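Refilling the Spice Jars

The Fledia pantry shelf gets its yearly sort in October. Members have until the end of the month to bring in anything dry that has gone stale, split its bag or lost its label. Last year 46 containers came in, and most went home refilled from the bulk bins at Moson.

Small jars take the longest. Empty each one into a wide bowl before washing, tap the base, and leave the cap off until the glass is fully dry. Clumped contents can be broken up with a fork and sifted. Keep ground and whole spices apart. 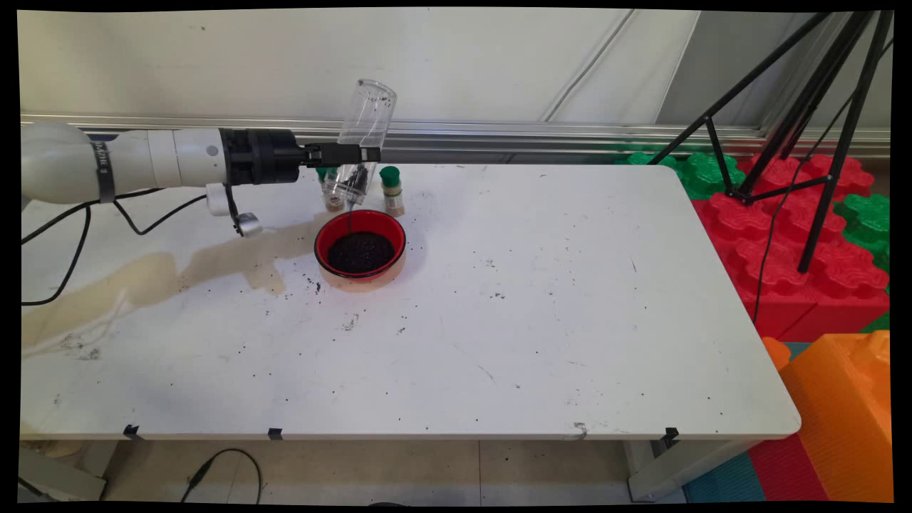 A clear plastic bottle emptied into a red bowl, with two spice jars behind it.

Fine, dark grounds scatter farther than expected, so put a tray or an old sheet under the bowl. Sweep up dry spills with a brush first. A wet cloth smears them, and tan stains on a white tabletop may need baking soda left on for five minutes before wiping.

Labels and spare caps are in the drawer by the sink at Pilum Hall. Please write the contents and the month on each jar. Limit is two bags of refills per household. Clean bottles without caps can go in the crate by the back door.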